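Clemska, the back room in August
Gallery by Kęstutis Lepik

We had the back room of Clemska for most of August, and we used the time to make it lighter. Before, everything in there was dark brown: the shelves, the door, the long work table that came from the old Lūse shop. It was good furniture but it made the room feel small, and in the afternoon we needed the lamps already at four.

Ülle Butkienė chose the colors. She brought 46 sample cards from Grustorance and we put them next to the window for one week, to look at them in the morning and in the evening. Many of them were too yellow for us. One was nice on the card but turned a little pink near the lamp. At the end we stayed with a light beige, and for the shelves a white that is not very strong.

The work itself was simple but slow. Two coats, sanding between them, and a lot of waiting. The table top is 79 cm deep, so you cannot reach the middle well from one side - I learned to walk around it with the roller and not lean over. Ülle did the corners with a small brush, and she did them much better than me.

The handles are from Flirkolen and they are still in their bag. We will put them on when we have the right screws.

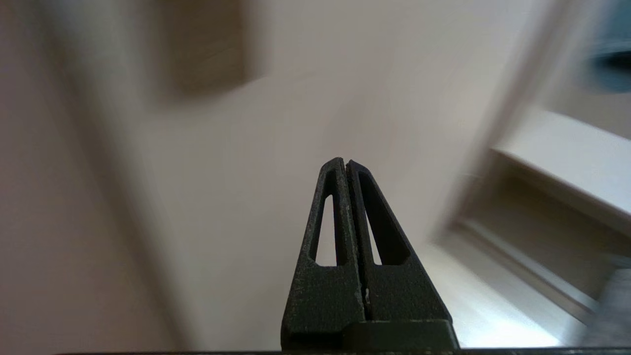
Light beige, Thursday, a little after noon.

If you want the name of the color, write to Ülle. She kept the card.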